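Caderno da oficina, fevereiro, 16h20

Voltei à cola de amido para as lombadas e desta vez acho que acertei no ponto! Usei 100 g de amido para 1000 ml de água, lume brando, sempre a mexer (o braço que o diga). A receita antiga do caderno da Tikbridge levava o dobro e ficava um pudim.

Testei no papel Prodside e no Cirnden. O Prodside ondula um bocadinho nas margens, o Cirnden porta-se lindamente. Colei 2 cadernos do volume 439 e deixei tudo na prensa até amanhã, com mata-borrão novo dos dois lados.

Ah, e quem anda a aparar folhas: guardem as tiras compridas, dão jeito para reforços. O resto é lixo mesmo.

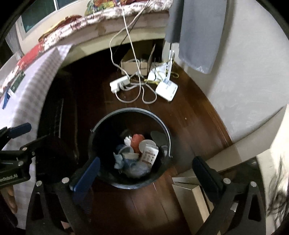

Caixote preto, com um lenço de papel, plásticos e um cartão branco.

Falta encomendar linha encerada e ver se a tela Mazandarani ainda chega para as capas.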